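格伦德波特游泳公开水域系列赛公布新赛季安排，马拉松游泳与泳池长距离项目首次合并积分

格伦德波特（Grendport）讯——格伦德波特长距离游泳系列赛组委会今日公布新赛季竞赛办法。自本赛季起，泳池项目与公开水域项目合并计算个人总积分，男女各设一份总榜。赛季于5月在格伦德波特室内游泳馆开赛，12月在同一场馆收官，其间在港湾水域安排四站公开水域比赛。

新赛季由运动装备企业Brusalik冠名，计时服务由Tokunitz提供。两家企业与组委会的合作期均为2个赛季。

赛程与项目

泳池站设400米、800米和1500米自由泳，男女项目相同，全部采用决赛一次定名次的方式，按报名成绩由慢到快分组。最快一组安排在晚间18时30分以后进行，其余各组在上午完成。

公开水域站设5公里和10公里两个项目。10公里比赛在港湾内的环形航道进行，每圈2公里，共五圈，补给台设在航道北侧，每圈经过一次。5公里比赛使用同一航道的缩短路线。水温低于18摄氏度时，选手须穿着符合规定的保暖泳衣；水温低于16摄氏度时，比赛取消，不另行补赛，该站积分作废。

每站报名上限为200人，其中24个名额保留给18岁以下选手。名额未用满的部分，在报名截止后按候补顺序开放给其他组别。

积分办法

上赛季泳池与公开水域分别排名，两份榜单互不相通。合并之后，选手在任一项目中获得的名次均折算为积分，取全赛季最好的六个成绩相加，其中泳池项目与公开水域项目各不少于两个。达不到这一要求的选手仍可参加各单站比赛并领取单站奖项，但不进入总榜。

总积分相同时，先比较10公里最好名次，再比较1500米最好名次。仍然相同的，并列。

系列赛竞赛主管伊内丝·格雷罗（Inês Guerreiro）表示，合并积分的想法来自上赛季结束后的选手问卷。“很多人冬天练泳池，夏天下海，练的是一回事，却要在两套规则里分别争名次。俱乐部教练也反映，选手常常为了保住一边的排名而放弃另一边。新办法要求两边都有成绩，我们希望看到更多1500米选手到港湾里来。”

上赛季回顾

上赛季女子1500米自由泳总榜第一名由阿尔蒂·普拉贾帕蒂（Aarti Prajapati）获得。她在收官站前半程落后，1000米之后逐步追近，最后100米完成反超。她同时报名参加了两站公开水域5公里比赛，最好名次为第四。

男子10公里总榜第一名为纳伦德拉·卡瑙贾（Narendra Kanaujia）。他在四站比赛中三次登上领奖台，仅在第二站因补给时掉出第一集团而未进入前三。卡瑙贾此前主要参加公开水域赛事，本赛季将首次报名泳池800米和1500米项目。

上赛季各站完赛人次合计997，其中公开水域项目的人次首次超过泳池项目。 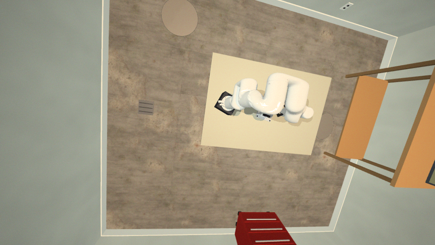 克里苏拉·普萨拉斯说，合并积分她是赞成的，只是对泳池出身的选手来说，四站公开水域里至少要拿两个成绩，赶上水温不够取消一站，余地就很小了。她希望组委会在取消比赛的情况下，把公开水域的最低要求降为一个。

组委会对此的答复是：如果四站中有两站或两站以上因水温或天气取消，公开水域项目的最低成绩数由两个降为一个，总计入成绩数由六个降为五个。只取消一站时，规定不变。这一条已写入竞赛办法附则。

计时与成绩公布

泳池站继续使用触板计时，每组比赛结束后即时公布成绩和每100米分段。触板出现故障时，以手动计时备份为准，并在成绩单上注明。

公开水域站由选手双腕佩戴计时芯片，终点以手触终点板为完赛。芯片在检录时发放，赛后须交回，遗失者按检录处公布的价格赔偿。每圈通过时间将在当日下午公布，总榜在每站结束后的第二天中午以前更新。对成绩有异议的，应在成绩公布后30分钟内向裁判长提交书面申请。

系列赛今年取消纸质成绩册，各站成绩在系列赛网站上提供下载。过去三个赛季的成绩也将按同一格式整理后陆续上线，预计在第二站之前完成。

安全措施

公开水域各站按比赛距离和报名人数配备救生艇及皮划艇随护人员。选手须在检录时提交半年内的体检证明，并佩戴组委会发放的泳帽。10公里比赛的关门时间为第一名选手抵达终点后45分钟，5公里比赛为30分钟。超过关门时间的选手由救生艇接回，成绩记为未完赛，不影响其后续参赛资格。

首次参加10公里比赛的选手，须提供过去12个月内5公里以上公开水域的完赛记录，或1500米自由泳22分钟以内的成绩。赛前一天下午在港湾安排一小时适应训练，由总教练罗萨尔巴·桑托罗（Rosalba Santoro）带队讲解航道、转弯浮标和补给台的使用。适应训练不强制参加，但赛前技术说明会必须到场，缺席者不得出发。

“在泳池里游得快的人，第一次到浮标转弯处往往会吃亏，”桑托罗说，“前面的人一挤，呼吸节奏就乱了。抬头看一眼航向，再把节奏找回来，这个要练。适应训练的一小时里，我们会让大家分小组反复绕同一个浮标。”

青少年组

保留给18岁以下选手的名额适用于每一站，14岁和15岁选手只能报名泳池项目和5公里项目，16岁以上可报名10公里项目。青少年选手须由所属俱乐部统一报名，并由一名持证教练到场。青少年总榜单独排列，计入成绩数为四个，泳池与公开水域各不少于一个。

尼沙德（Nishad）游泳俱乐部将承办第一站前的青少年公开课，内容包括长距离配速、转身和集体出发。公开课免费，报名从4月开始，每家俱乐部限报六人。

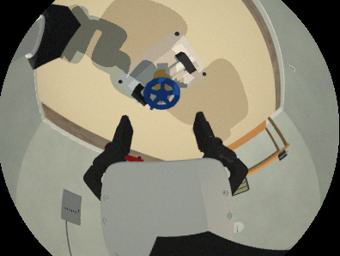
报名与费用

新赛季报名将于3月在系列赛网站开放，每站截止时间为赛前三周的17时。选手可以单站报名，也可以一次报名全部各站。一次报名全部各站的，享受八五折优惠，并优先安排公开水域站的更衣和存包位置。

因伤病退赛的，在赛前七天以前提交医生证明，可退还全部报名费；其余情况在截止日期之前退赛，退还一半，截止之后不予退还。公开水域站因水温或天气取消的，报名费自动转入下一站，选手也可以申请退款。

接力项目

收官站将增设4×400米自由泳混合接力，每队两男两女，棒次自定。接力以俱乐部为单位报名，每家俱乐部最多两队，成绩不计入个人总积分。预赛取消，各队直接进入计时决赛。接力报名与收官站个人项目报名同时截止，队员名单可在比赛当天上午10时以前更改。

观赛

泳池站晚间时段向公众开放，凭票入场，12岁以下儿童免票。公开水域站在港湾东侧步道设观赛区，免费，无须预约。步道在比赛日上午7时起对自行车关闭，选手抵达终点后一小时恢复通行。

关于格伦德波特长距离游泳系列赛

格伦德波特长距离游泳系列赛由本地各游泳俱乐部共同发起，每年在格伦德波特室内游泳馆和港湾水域举行，面向注册选手和成年业余选手。竞赛办法全文、各站航道图和体检证明样表可在系列赛网站下载。

媒体采访证申请须在每站赛前十天以前提交，公开水域站的媒体船座位有限，按申请先后安排。

媒体联络：格伦德波特长距离游泳系列赛组委会新闻组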